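THE BLOG HAS A WORD

(A kitchen table in Preseck, late. PENDO WANYAMA has a laptop open and a toasted sandwich going cold beside it. The cursor blinks. It has been blinking since December.)

THE BLOG: So you remembered the password.

PENDO: Third go.

THE BLOG: It's the name of your old street. It's always been the name of your old street.

PENDO: I've been busy.

THE BLOG: I know you've been busy. I read the other one.

(Silence. PENDO moves the sandwich slightly to the left.)

PENDO: What other one?

THE BLOG: The newsletter. On Wultard. With the header and the tasteful font. "Small Notes from a Large Table." You don't own a large table, Pendo. I'm on the table. My corner's hanging off.

PENDO: It was Othmane's idea.

THE BLOG: Of course it was.

(OTHMANE SALEM enters in socks, looking for the other half of the sandwich.)

OTHMANE: Who are you talking to?

PENDO: Nobody.

THE BLOG: Charming.

OTHMANE: Is that the blog? I thought you'd shut that down. Didn't it have the falling snowflakes?

THE BLOG: They were seasonal.

PENDO: They were up until Easter.

OTHMANE: (Reading over her shoulder) "Top 12 Grillora Toasties, Ranked By How Sorry I Was After." That's quite good.

THE BLOG: Thank you. Seven hundred and thirty-eight visits. A personal best.

PENDO: Half of those were Mum.

THE BLOG: Your mother has excellent taste and never once asked me for a paid tier. 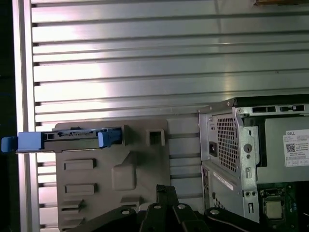
(OTHMANE takes the whole sandwich and goes. A door. A television.)

THE BLOG: He seems nice.

PENDO: He is nice.

THE BLOG: You used to tell me when they were nice. You told me about Rafferty. Thirteen posts about Rafferty, and he was a greyhound.

PENDO: He was a very good greyhound.

THE BLOG: I still have the one where he ate the neighbour's thong off the back step. You spelt "manoeuvre" three different ways.

PENDO: (Scrolling) Oh, God. I did, too.

THE BLOG: How many subscribers has the newsletter got?

PENDO: That's not the point.

THE BLOG: Pendo.

PENDO: Five.

THE BLOG: And is one of them your mum?

(PENDO doesn't answer. She clicks New Post. The box comes up, white and enormous. She types a title, deletes it, and types it again with a capital.)

THE BLOG: Take your time. I've only been here the whole while.

PENDO: If you're going to be like that I'll close the lid.

THE BLOG: I'll be good. Can I have the snowflakes back?

PENDO: No.

THE BLOG: One snowflake.

PENDO: (Typing) "Sorry I haven't written in a while."

THE BLOG: You open with that every time.

PENDO: (Still typing) I know. Shush.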